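**Radioiodine in March: what do I take into the room, and what am I never getting back?**

**kettle_descaler** wrote:

Right. Thyroid came out before Christmas (the whole thing, papillary, neat scar, I look like someone who lost an argument with a cheese wire). I've now got a date in March for radioactive iodine at Clullent, on Goodwin ward, which I gather has one room with its own bathroom and a view of the bins.

I've read the leaflet several times. It says to bring "a small number of personal items" and that some of them "may need to be kept by the department". It doesn't say which, or for how long, or whether I get a receipt.

So, questions for those who've done it:

- Laptop, yes or no? I could do with working at least one of the days, mainly so I don't spend it looking at the bins.
- Is the food as bad as everyone says?
- They've told me to start the low-iodine diet beforehand. The leaflet says two weeks, the nurse on the phone said one, and my sister-in-law has read something online that says 21 days and no fun of any kind. Who wins?

I have bought a multipack of boiled sweets already. Feel free to tell me that was wrong too.

---

**bins_with_a_view** wrote:

Had mine in that very room. The bins grow on you. There's a fox.

I took the laptop and I'd do it again. The ward gave me a clear plastic bag and a roll of cling film and let me get on with it. I did the keyboard in cling film and typed like a man in oven gloves, but I answered my emails and watched an entire series about canals. On the last morning they ran the counter over everything and it all came home with me except my slippers.

I still think about those slippers.

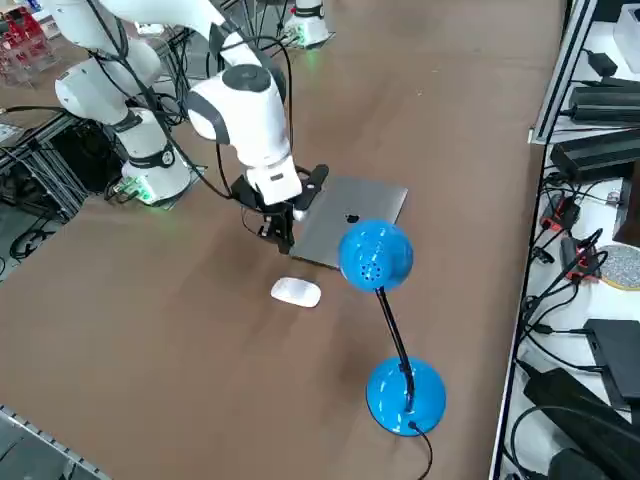

*Laptop on the table, lid shut.*

Diet: go with whoever is signing the form. That'll be the hospital, and it won't be your sister-in-law, however much she's read.

---

**MarjattaH** wrote:

I'm going to disagree about the laptop. I had two rounds of this, at different hospitals, and the second one was firm: paperback books you don't mind leaving, an old phone in a bag, nothing with a keyboard. You sweat the stuff out through your hands. You touch keys all day. The keys then go back on your kitchen table, next to the butter.

They weren't being difficult. They'd had somebody's work machine sitting in a lead cupboard for weeks and the employer had started ringing the ward.

My advice is to ring and ask for the physics team by name. Wards pass on what they remember, and physics are the ones holding the counter. At Clullent I dealt with Tùng Đoàn, who answered every question I had, including the stupid ones, and drew me a little graph of how fast it leaves your body. I have kept the graph. My husband has asked why it's on the fridge.

Marjatta Huttunen
(yes, my own name, I was too tired to think of a clever one)

---

**bins_with_a_view** wrote:

With respect, mine went under the counter and came up clean. I have the machine in front of me now. It has toast crumbs in it and nothing worse.

---

**MarjattaH** wrote:

With the same respect, that's one laptop.

---

**Gullible_Goitre** wrote:

Popping in to say that the boiled sweets question is more of a muddle than you'd think. Some hospitals tell you to start sucking them straight after the capsule to keep the spit moving. Mine said wait until the next day, then go mad. Ask them which, and don't take it from me or the leaflet. Check the ingredients for red colouring as well, if you're still on the diet at that point, as erythrosine has iodine in it. (It's E127. I know this by heart now and it has never once come up at a party.)

On food: I was warned about the food so much that I was let down when it was fine. Bland, yes. A jacket potato with the personality of a jacket potato. They leave it on a table just inside the door and then go away quite briskly, which does nothing for your confidence.

Also drink more water than seems reasonable. You'll be up all night and you're meant to be.

---

**kettle_descaler** wrote:

This is all very useful and mildly alarming, thank you.

Follow-up on the diet. I've done a practice day. No fish, no dairy, no egg yolk, no sea salt from the fancy grinder. I bought a loaf of the Fomier white because somebody on another thread said it was safe, and then read the label and there's whey in it. Is everyone just eating rice cakes? I had a rice cake for lunch. It was like eating the box.

---

**torkeck_refugee** wrote:

Make your own bread. I had never made bread in my life. By the end of the fortnight I was still not good at it, but it was bread in the eyes of the law.

Things that got me through: porridge made with water and a frankly daft amount of golden syrup, roast chicken, potatoes in all their forms, plain crisps if you can find ones where the salt isn't sea salt. Black coffee, which I'd always claimed to enjoy and now had to.

I was treated at Torkeck, 125 miles from home, and nobody had thought about how I'd get back. You may not be allowed on a train or a bus for long, depending on your reading when you leave. My brother-in-law drove me, with me in the back on the far side like visiting royalty, windows down, sleet coming in. So sort the lift out before you sort out the laptop.

---

**bins_with_a_view** wrote:

Good point on the lift. I drove myself, but I only live over the hill, and I'd asked first.

For what it's worth, kettle, if you do take the laptop, leave the mouse at home or take a cheap one you could bear to lose. Your hand never comes off it. Physics pulled a face at mine and it spent a while in a drawer.
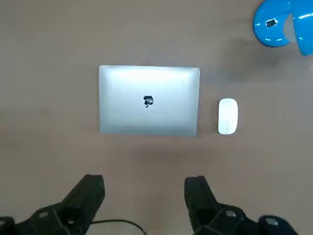
*Closed laptop, with a white wireless mouse next to it.*

---

**MarjattaH** wrote:

So the mouse was hot and the keyboard wasn't. I'll just leave that there.

---

**bins_with_a_view** wrote:

The keyboard had CLING FILM on it, Marjatta.

---

**old_nodule** wrote:

I'm 71 and had mine the year before last, and I took the crossword and a radio and slept. I don't want to spoil anyone's fun, but I was properly tired. If you've been taken off your tablets beforehand you may find that you and a work spreadsheet have very little to say to each other. If you're having the injections and staying on the tablets it's a different story, so I'm told, and you may be bouncing off the walls.

Which are you having? It matters more than the laptop.

---

**kettle_descaler** wrote:

Injections, two of them, on the days before. So possibly bouncing.

I've now rung physics, as instructed. It was indeed Mr Đoàn and he was lovely. Verdict:

- Laptop allowed, covered, gloves for typing, and they'll check it on the way out. If it fails it stays until it doesn't. He suggested I tell work now and not from the car park.
- Mouse: "I wouldn't."
- Diet: two weeks. I've told my sister-in-law. She's taking it badly.
- Sweets: from the next day. I'm to read the label.
- No trains for the first bit, and he'll tell me how long when he's seen the reading.

So I think that's a draw between Marjatta and bins.

---

**MarjattaH** wrote:

Gloves! I'll accept a draw if there are gloves.

---

**Gullible_Goitre** wrote:

Take a long charging lead, the socket is always behind the bed. And old pyjamas. Mine had 68 washes in them easily and I was glad to see them go in the yellow bag.

---

**torkeck_refugee** wrote:

Who's driving you home?

---

**kettle_descaler** wrote:

My sister-in-law.

---

**bins_with_a_view** wrote:

Say hello to the fox. He turns up at six, after the kitchen lot have been out.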